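Histoire de l'habitat domestique, séance 4
La cuisine, de la pièce de service à la pièce à vivre
Notes de cours, Nuria Carrasco
Version du 10 octobre 2026

On reprend là où on s'était arrêtés, avec la question du couloir. Vous vous souvenez du plan de l'immeuble Vallejo : la cuisine au fond, côté cour, et la salle à manger côté rue, avec toute la longueur de l'appartement entre les deux. Regardez ce plan encore une fois, il est passionnant ! Tout y est dit sur qui cuisine, qui mange et qui ne doit pas se croiser. L'odeur, le bruit, la chaleur du fourneau, on les éloigne, et avec eux la personne qui travaille.

1. La cuisine rationnelle

Entre les deux guerres, des architectes se mettent à étudier les gestes : combien de pas entre l'évier et la cuisinière, à quelle hauteur poser le plan de travail, où ranger la farine. La cuisine de Francfort (1926) en est le cas le plus célèbre, et j'insiste pour que vous alliez voir les plans vous-mêmes, car les résumés leur font perdre beaucoup de leur saveur. La pièce est étroite, pensée pour une seule personne, tout à portée de main. On y gagne du temps. On y gagne aussi une certaine solitude, et la critique viendra plus tard, notamment des historiennes du travail domestique.

Vocabulaire à retenir : plan de travail, crédence, linéaire, passe-plat, triangle d'activité (évier, cuisson, froid).

2. Le passe-plat, ce héros discret

J'adore cet objet, je ne m'en cache pas. Une simple ouverture dans une cloison, et voilà que la cuisine et le séjour se parlent ! Dans la cité Wilten, livrée en 1963, les 972 logements en avaient un, muni de deux petits volets coulissants. Les enquêtes menées auprès des habitants montrent qu'on y passait les plats, bien sûr, mais aussi les devoirs des enfants, le courrier, le téléphone quand le fil était assez long. Beaucoup de familles ont fini par retirer les volets, puis par agrandir l'ouverture.

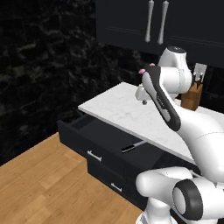 3. L'ouverture et ses conséquences

Une fois la cloison tombée, la cuisine devient visible depuis le canapé, et tout change : les matériaux, l'éclairage, la façon de ranger. Le plan de travail se met à compter autant que la table. On le veut beau, on s'y accoude, on y prend le café. Les hottes doivent se faire plus silencieuses, les façades perdent leurs poignées, et l'électroménager se cache derrière des portes.

Dans le corpus Predden (23 entretiens, à lire dans le recueil), plusieurs habitants racontent pourtant le regret d'une porte à fermer. L'entretien 11 est une merveille là-dessus : une dame y explique qu'elle cuisine mieux quand personne ne la regarde. Gardez-le en tête pour la discussion sur l'intimité.

Pour la prochaine séance

Lire les entretiens 5 et 11. Dessiner de mémoire le plan de la cuisine de votre enfance, à main levée, sans souci d'échelle, en marquant les places où chacun se tenait. Apportez aussi une question sur le texte de Prinura consacré aux cuisines collectives, on commencera par là.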